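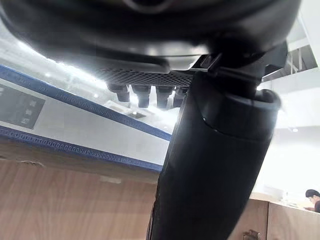 So I finally made it to the open day at Hukby, the robotics place out past the old rail yard. I've been driving by their sign for years and always figured it was a warehouse. Turns out they've got a whole floor of robot arms in there, and once a year, in December, they let regular people come in and poke around. I went with low expectations and a travel mug of coffee and stayed for most of the afternoon.

First thing I learned: get there early. They let 200 people in at a time and I was well back in the line, standing in the wind behind a family arguing about parking. By the time I got my sticker (visitor 1401, which I guess counts everybody who has ever come) my coffee was stone cold.

There were 11 stations and you could do them in any order. The Betow room was packed, so I started at Hennessy, which is what they call the room with the arms that pick things up and put them somewhere else. I know, thrilling. But I could have watched it for an hour! The arm goes out, stops, seems to think about it, backs up a little and tries again from a different side. It looks exactly like me trying to get a jar off the top shelf.

The part I liked best was the monitor showing what the camera down by the wrist sees. You'd think it would be a nice clean shot of whatever the robot is reaching for, and a lot of the time it's mostly robot. Big black shapes, a piece of ceiling, a corner of some wood. I asked the woman running the station how it gets anything done with a view like that, and she said you should see your own nose sometime, it's in the way all day long and you don't notice. I've been noticing my nose ever since, thanks a lot.

They let us try driving one too. You hold a pair of handles and the arm follows you — sort of. I was going for a foam block and knocked over the cup next to it, twice. A kid who was maybe eight went after me and got the block on the first go, so I've decided it's a video game thing.

The Trorkuvo talk at three was a letdown. Lots of slides, tiny text, and a guy reading them to us. He did say they do some 600 practice runs before they let an arm try a new job in front of visitors, and that made me feel better about the cup.

Parking was free, the cookies were gone by two, and the gift table only took cash. I'm going back next year and I'm bringing my sister, who says she hates robots but owns three of those vacuum ones.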